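Before you begin, please read the whole page once. Oiling a table is easy work, but some steps cannot wait while you look for the next one.

## How to oil a wooden tabletop

I wrote these instructions for a solid wood table which is used every day and has become dull or dry. They are not for a table with thick lacquer, and not for veneer that is already lifting at the edges. If you are unsure what you have, put a few drops of water on a place that is not easily seen. When the water stands as a bead for a long time, the old finish is still closed and oil will not go in. When it leaves a darker spot after some minutes, you can oil.

My own table is 148 cm long and I bought it second-hand in Kakbridge. The seller had cleaned it for years with a furniture spray, so I first had to remove a layer of something sticky. If your table is the same, plan one extra evening for this.

### What you need

- 125 ml of hard wax oil (I use Broletti, the clear one, and this was enough for both coats)
- sandpaper, grit 120, 180 and 240
- a sanding block, cork or hard foam
- cotton cloths without lint - old bed sheets are very good
- a white non-scratching pad
- mild soap and warm water
- thin gloves
- a metal bucket with water for the used cloths

### Cleaning

Wash the top with warm water and very little soap. The cloth should be damp, not dripping. Always wash the full surface and not only the dirty place, otherwise you get a border that you will see later under the oil. Dry it with a towel and leave it overnight.

Sticky rests of polish can be removed with mineral spirits on a cloth. Open the window when you do this, and again let the wood rest until there is no smell.

### Sanding

Begin with 120 only if there are scratches or rings from glasses. For a table that is merely dull, 180 is coarse enough. Move the block in the direction of the grain, with long and even strokes, and let the paper do the work. If you press hard with your fingers you make shallow hollows, and with the evening light from the side they become visible.

Finish with 240 and stop there. I once went up to 400 and the oil stayed on top like on glass, and I had to sand everything again.

Remove the dust with a soft brush, then with a slightly damp cloth. Wait until the wood is fully dry.

### The first coat

Stir the oil, do not shake it. Pour a small amount in the middle of the table and spread it with a cloth to all sides, and at the end go along the grain. The layer must be thin. Do the edges also, and the end grain twice, as it drinks more.

After 15 minutes, look at the table from low down, against a window. Dull places took all the oil and can get a little more. Shiny places have too much. Wipe the whole surface with a dry cloth until nothing more comes off on it. This wiping is the step where most people are too quick. Oil that is left standing becomes a skin, and the skin stays soft for weeks.

Oily cloths can heat up by themselves and start a fire. Put them in the bucket with water immediately, also when you only go to answer the door.

### The second coat

Wait until the next day. Rub the top lightly with the white pad, wipe off the dust and repeat as before, with half the quantity of oil. Two coats are sufficient for normal use.

A medium brown top with fine grain can still look slightly glossy in the center and darker toward the corners. Light does a lot here, so walk to the other side of the table before you decide to correct anything.

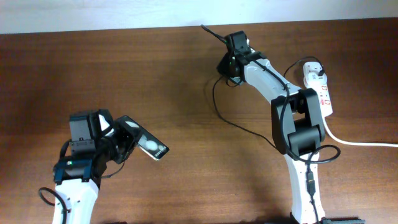
One reader wrote to me that she had stopped after the first coat, and after the winter her table had gray rings near the place where the teapot stands. She wanted to know if she must sand everything again. No, in this case it is enough to clean well, rub the rings with 240 along the grain, and oil the complete top one time. Only if the gray is still there after sanding, you can try a wood brightener, and then you must treat the full surface.

### After the work

Do not put anything on the table for 24 hours. For one week use it carefully, without water and without a tablecloth - the oil needs air to become hard. Later, clean it with a damp cloth and dry it after. Sprays with silicone should stay away from it forever.

I renew the oil each February, when the heating has made the wood dry. It takes less than an hour and needs no sanding, only the white pad and a very small amount of oil.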